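Mulligan Robotics Club / Guides / Simulator Setup
March | Posted by the Build Team

Section 4. Wrist Camera Setup for the Chess Task

Use this section after the Civero simulator is installed and the arm model loads without errors. Students on the Cenen hardware team should finish this section before they request time on the real arm.

4.1 Load the task

1. Start Civero and open the club project folder.
2. Select Scenes, then Chess, then Small Board.
3. Set the random seed to 200. All teams use the same seed for the first check.
4. Press Reset. Wait for the status light in the toolbar to turn green.

NOTE: If the pieces fall through the board on reset, the physics step is too large. Set it to 2 milliseconds and reset again.

4.2 Turn on the wrist view

1. Open the Cameras panel and select Wrist.
2. Set the lens type to Fisheye. Do not select Wide. The Wide setting crops the fingers out of the view.
3. Set the gripper to Open.
4. Turn on Shadows. The grading script compares rendered images and will reject a run made with shadows off.
5. Compare your window with Figure 4-1.

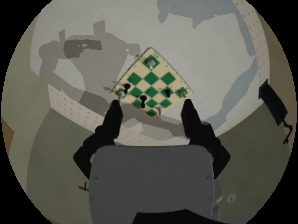 Figure 4-1. Wrist view in the simulator, fisheye lens, gripper open.

Check that both black fingers are in view and that the near corner of the board falls between them. The board is turned so that it appears as a diamond. The outside of the circle must be solid black. If it is gray or shows a stretched image, the lens mask did not load. Close the Cameras panel, open it again, and repeat step 2.

The red dots on the white wall band are part of the scene file. Leave them on.

4.3 Record a test run

1. Set the run length to 3,000 steps.
2. Set the joint speed limit to 10 percent.
3. Press Record, then move the gripper toward the piece nearest the fingers.
4. Close the fingers on the piece, lift it clear of the board, and set it down on a free square.
5. Press Stop. Save the run under your team name in the Illent shared folder.

CAUTION: Do not raise the speed limit during a recording. A change in the middle of a run breaks the time stamps, and the file cannot be repaired.

CAUTION: Lift straight up before any sideways move. A finger that catches a second piece counts as a failed run.

NOTE: Knocked-over pieces do not stand back up on Stop. Press Reset before the next run.

4.4 Before you submit

Play the file back once at normal speed with the wrist view selected. Runs are collected on Wednesday at the start of the club meeting. Files saved with any other seed are returned unscored.

Continue to Section 5, Moving a Run to the Real Arm.

Mulligan Robotics Club | Contact the Build Team | Copyright Mulligan Robotics Club | Back to top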